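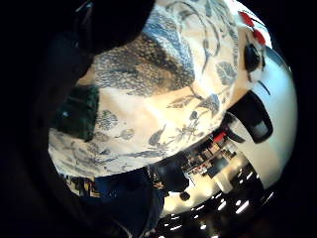 掲示板トップ > 学生ロボット > 部活・大会 > 布をたたむ課題、手持ちグリッパで教える派いますか

返信 9件 シェア 2件

haguruma_mochi
2022年1月4日
あけましておめでとうございます!高専のロボ研です。
7月のDaranik杯、今度の自由課題が「柔らかいもの」になったので、うちは布でいくことにしました。机に置かれた布を2つ折りにして、さらに折って、決められた枠の中に置くところまで。冬休み前から準備していて、もう楽しくてしょうがないです。
やり方は、アームを直接動かして教えるのをやめて、カメラ付きの手持ちグリッパを人間が握って実演し、その映像と動きを学習させる方式です。名前はDralloraと呼んでます(先輩が決めたので由来は知りません)。アームの先にも同じ形の爪とカメラを付けるので、人がやったときと同じ目線でロボットが布を見ることになる、はず。
いま集まっている実演が50本。学習はTarixの古いほうの版で回してます。シミュレーターではなく実物の布だけです。
聞きたいのは、布で似たことをやった人いますか?ということと、本数はどれくらいから手応えが出たか、あと柄のある布を使うのは無謀かどうか。角がどこにあるか、自分の目で見てもたまに迷うんですよね、植物柄だと。

nejiyama
おお、布!うちは去年ひも結びで沈んだチームです。
結論から言うと50本は少ないと思う。ひものときは同じ人が同じ手順でやった実演ばかりで、少し置き方を変えただけでロボットが何もない場所をつまみ続けました。大会の控室で全員真顔。
あと柄は無謀に一票。まず白無地でやって、動いてから柄にいくのが順序じゃないですか。

tanuki_servo
逆だと思う。無地のほうがきついよ。
白い布って照明が均一だと折り目も縁もほとんど写らないから、カメラからしたら白い塊でしかない。柄があれば、折り返したところで模様が途切れるので、それが手がかりになる。うちの班は青いチェックのほうが先に動いた。
ただし大会で布が支給されるなら話は別。Daranik杯って持ち込みでよかったっけ?

haguruma_mochi
さっそくありがとうございます!
布は持ち込み可です。ただし審査のときに「審査側が用意した布」でも1回やらされます。点は低いけど、ここで差がつくと聞きました。
チェックで先に動いたのは心強いです。クリーム色の地に青っぽい葉っぱの柄の布がメインで、けっこう気に入ってるので使い続けたい……。

kaerukinoko
柄の話、どっちも半分正しい気がする。
チェックは線がまっすぐだから、布がゆがむと線もゆがんで形が読める。植物柄は模様がばらけていて、しわなのか茎なのか見分けにくい。無地と植物柄の間にチェックがあるイメージ。だからtanuki_servoさんの結果をそのまま植物柄に当てはめるのは危ないかも。
それと撮っている人の手はどのくらい映ってます?広角だと指がけっこう入りませんか。

haguruma_mochi
入ります、めちゃくちゃ入ります。手元の1コマ貼りますね。

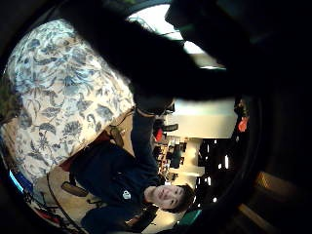 布の実演中の1コマ。上の黒いのが手です。右を上にして見てもらうと部屋の向きがだいたい合うかも?

映像が横倒しになるのはグリッパをひねったときで、実演を見返していると酔います(笑)。姿勢は別に記録しているので、学習するときに映像の回転は直していません。直したほうがいいのかな、そこも意見ください。
手が画面を広く覆うコマは捨てるか迷っていて、いまは全部残してます。

tanuki_servo
いい顔してるじゃん、部員さん。楽しそうでうらやましい。
回転は直さなくていいと思う。本番のアームも手首をひねるわけだから、横倒しの絵は本番でも出る。そこを直すと練習と本番で見えるものが変わってしまう。
手が覆っているコマは残す派。布を押さえる瞬間に見えにくくなるのは、たぶんロボットの爪でも起きるので。

nejiyama
残す派には反対。
人間の指はロボットには付いてないんだから、「指が見えたら閉じる」みたいな変なことを覚えるよ。うちのひも結びがまさにそれで、指が映っているかどうかを合図に使っていた。本番では指が永遠に出てこないので、永遠に閉じない。原因が分かるまで夏休みが溶けた。
握り方を変えて、そもそも指が入らないようにするのが先。持ち手の後ろに板を1枚足すだけでもかなり違うはず。
あと人が映り込むのも、できれば減らしたほうがいい。実演のときだけ仲間が向かい側にいて、本番でいなくなるなら、指と同じ話になりかねない。

haguruma_mochi
うわ、「指が見えたら閉じる」は考えてなかったです。怖い。でもすごくありそう!
試しに、指が大きく入ったコマを黒く塗った版と、そのままの版を作って、両方学習させて比べてみます。実演は10本を評価用に取り分けてあるので、そこで差が出るか見ます。
人の映り込みは、うーん、布が大きくて一人だと広げにくいので誰かしら近くにいるんですよね。本番の会場も審査員がすぐそばに立つと聞いているので、むしろ少しはいたほうがいいのでは?と思ったりもします。

nejiyama
それを言うなら、審査員と部員では立つ位置が違うでしょう。入れるなら位置も服も毎回ばらす。同じ人が同じ服で毎回同じ側にいるのが一番まずい。
黒塗りとの比較は賛成です。塗る範囲がコマごとに変わると、今度は塗りの形が合図になるので、固定の形で隠した版も作ったほうがいい。面倒だけど。

yuzu_to_relay
横から失礼します、Echeverri練習会に出ている大学1年です。布やってます!
本数について。うちは同じ置き方ばかり増やしても全然伸びなくて、最初の布の置き方を先にくじで決めてから実演するようにしたら急に良くなりました。くじは「角が折れている」「裏返し」「端が机から出ている」「丸まっている」などを紙に書いて箱に入れただけです。くじ引き自体が盛り上がるので、1年生が集まる日にやるのがおすすめ。丸まったのを引くと悲鳴が上がります。
失敗してつかみ直した実演も消さないでください。きれいな実演だけで学習したときは、一度つかみ損ねたらそこで固まってしまいました。つかみ直しを混ぜたら、空振りしたあとにもう一度寄っていくようになって、そのときは部屋じゅう拍手でした。
審査側の布については、家にある布を片っ端から持ち寄るしかないと思います。手ぬぐい、ランチョンマット、古いシーツを切ったもの。厚みが違うと爪の閉じ具合も変わるので、柄より厚みで苦労しました。薄い布は爪の先にゴムを貼らないと抜けます。

haguruma_mochi
くじ引き、絶対やります!!つかみ損ねた実演、じつは最初のころのは消してしまいました……もったいない。
今後の予定はこんな感じにします。
・持ち手に板を足して、指の入り方を減らす
・くじ引きで置き方をばらす。つかみ直しは残す
・指あり、コマごとの黒塗り、固定の形の隠し、で比べる
・メインの布は植物柄のまま、ほかにチェックと無地も実演を撮る
・爪先のゴムを厚さ違いで試す
無地から始めるべきという意見もよく分かるんですが、評価用の実演が全部いまの柄なので、まずはここで一度動くところを見たいです。動いたら真っ先にここに書きに来ます。動かなくても書きます!

nejiyama
柄のまま突っ込むのはやっぱり心配だけど、比較の結果は本気で見たい。うちも今年はひもをやめて布にするか部内でもめている最中なので。板の図面ができたら載せてほしいです、穴の位置だけでも。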